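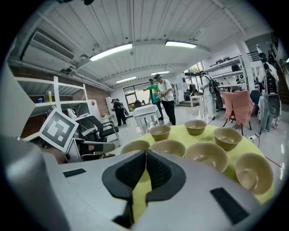

Grarnow opens its doors for a spring of shared lunches

2018-02-19
By Iona Baird

I've wanted to write this one for months, so forgive me if I gush a bit. From May, we're running a soup lunch at Grarnow, and you're all invited!

It started with bowls. Santosh Jaiswal (he runs the Awasthi kitchen up the road and has far more energy than I do) kept telling me that people stay longer over a bowl than a plate. So we went looking for some, plain beige ones with a speckle inside, and I was smitten. We've ordered 300 of them, and yes, I know that's a lot of washing up.

Each lunch seats 48, at round tables with bright yellow-green cloths. I picked the colour and I'm standing by it, even though Santosh says it looks like a lime has gone off in the room. We tried a few bowls out on one of the cloths and I thought they looked lovely together, all pale and calm against that loud green.

Soup, bread and a pudding will be included, and there'll always be a pot without meat. Santosh is promising his lentil and tomato, which I could happily eat every day. If you'd like a place, or you fancy bringing a group, drop me a line and I'll get you on the list.

Contact: Iona Baird, Grarnow press desk
© 2018 Grarnow | Back to top
We use cookies to make this site work better. Accept | Find out more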